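Vonness opens hand-guided table-setting recordings to outside labs

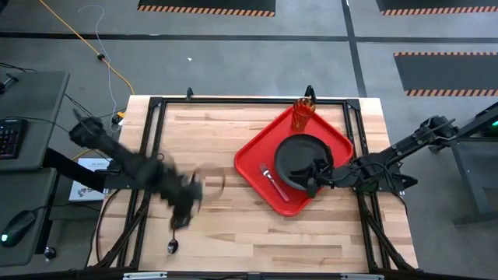 Mereana Tawhiri would have preferred a smaller release with better notes. The value of a teleoperated recording depends on knowing what the operator was told to do and how much practice they had beforehand, she said, and most published sets leave both out.

Vonness, which builds two-arm work cells for research groups, released the first part of its table-setting recordings on 2023-02-24. The set contains 900 episodes in which an operator drives both arms through a short task using a pair of hand-held leader arms. Tasks include placing a plate on a tray, moving a cup, and laying a fork or spoon beside the plate. A second part is planned for March.

Each episode stores joint positions, gripper opening, and motor current for both arms, together with video from an overhead camera. The leader and follower positions are saved as separate channels. Earlier Vonness recordings kept only the follower side, which meant that a user could see where the arm ended up but could not recover the command that sent it there. The difference matters most during contact. When a gripper closes on the rim of a plate, the leader keeps moving slightly after the follower has stopped, and that offset carries information about how hard the operator was squeezing.

Plates and flatware were chosen because they expose different problems. A flat plate gives the fingers little to hold and tends to shift when approached from one side. A fork lying on a tray has to be picked up by a thin edge. A spoon is easier to grip but rotates between the fingers if the arm is moved quickly. In many episodes one arm works on the plate while the other carries a utensil, so the operator must control two motions at different speeds.

Episodes were recorded in sessions of 25, with a rest between sessions. Operators worked standing, within direct sight of the table, and did not use a headset. Lachlan Gilchrist, who ran the recording work, said the company had tested remote operation over a video link and dropped it for this release. Delay on the link made operators pause before each grasp, and the pauses showed up in the trained policy as hesitation over the object.

Of the 900 episodes, 231 are marked as containing a correction, meaning that the operator missed a grasp, backed off, and tried again. These were kept in full. Gilchrist said policies trained without them performed well until the first failed grasp and then repeated the same motion in the same place. Users who want only clean runs can filter on the correction flag.

The recordings also include a number of episodes taught by kinesthetic guidance, where a person holds the arm directly and moves it through the task. Vonness advises against mixing these with the teleoperated episodes during training. The operator's hands and forearms appear in the overhead video for guided episodes, and the motor current values have a different meaning when the arm is being pushed from outside.

Tawhiri's request for better notes has been met in part. The release includes the written instruction given to each operator and a count of that operator's earlier sessions. It does not include calibration records for the leader arms. Gilchrist said those will come with the second part, which will bring the total to 3,000 episodes and add tasks with stacked plates.

Files are available on request to university and company labs under a research license. Support for the Tomoana controller format is included. A converter for Ustance users is still being tested and has no release date.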